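The Gradiver Reading Journal, by Heo

I made this journal for myself first, back when I was getting through novels so fast that I'd forget who the murderer was by the time my book club met! It's a hardback with 227 pages, and every book gets a full spread: one side for the plot and characters, the other for whatever you want to rant about. 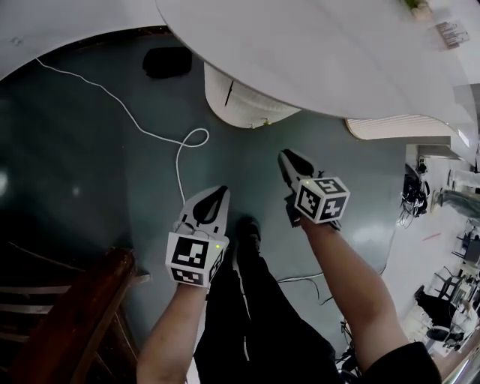 A gripper in each hand, over a dark, glossy floor.

My favorite part is the quotes section at the back (I fill mine with first lines, mostly from thrillers). There are three ribbon markers too, so you can keep your place in the journal, the quotes and your to-read list. I used to make do with bus tickets, 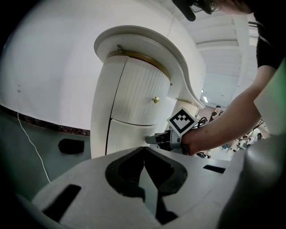
and they always fell out. The paper takes fountain pen pretty well, though my really wet purple ink does show through a little. The to-read list has room for 77 titles. Mine was full by February, oops.

The first printing is 1,000 copies, and covers come in Bradmont green or Hosden blue.

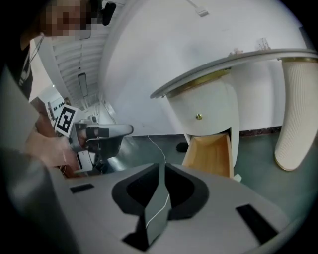 Can I use it for audiobooks?
Sure, just write the running time where the page count goes.

Happy reading!
Morven Skinner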